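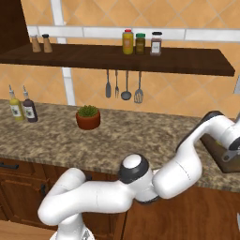

Figure 2. Kitchen wall with diagonally laid tiles, an open spice shelf and a granite countertop. Computer rendering. Source: Titeo image library.

3.2 Storage position and the keeping of ground spices

The households in the Plerton survey were asked where they kept their ground spices, how often each container was opened and when its contents had last been replaced. Of the 558 kitchens that returned a complete form, the largest group stored spices on an open wall shelf above the worktop (a layout of the general type shown in Figure 2). Closed cupboards came second and drawers third. Containers kept on the worktop itself were recorded separately and are left out of the present analysis, as their position changed too often between the first and second forms.

In total, 2228 containers were entered. Paprika, turmeric, cumin and black pepper were present in most kitchens and were therefore chosen for sampling. Whole spices were excluded. Where a household held two containers of the same spice, only the one in current use was sampled.

Colour loss was measured against a sealed reference portion of the same spice, held in the dark at room temperature. Paprika from open shelves showed the greatest change, and the change was larger in clear containers than in opaque ones. Turmeric behaved in a similar way, although the spread between households was wide. No clear effect of storage position on colour was found for black pepper. Cumin gave mixed results – the samples from drawers were slightly darker than the reference, which may reflect a difference in the original product.

Moisture content followed another pattern. The type of lid mattered more than the position of the container, and samples from tins with a loose lid took up the most water. Distance from the hob was recorded in centimetres along the wall. Within 70 cm of the hob, caking was reported more often for all four spices. Beyond that distance the reports did not fall any further. Kitchens with an extractor hood could not be compared with those without one, as few households could say how often the hood was switched on.

Aroma was scored by the Triltano panel using the scale set out in Section 2.4. Scores fell with the age of the sample in every storage group. When age was taken into account, the difference between open shelves and closed cupboards was small for cumin and pepper but remained for paprika. The Kyriakidis correction for repeated tasting was applied to all scores and did not alter the order of the groups.

The age of a container was given by the household and could not be checked. Forms returned in January listed more recent replacements than those returned later, and these are treated separately in Section 3.3.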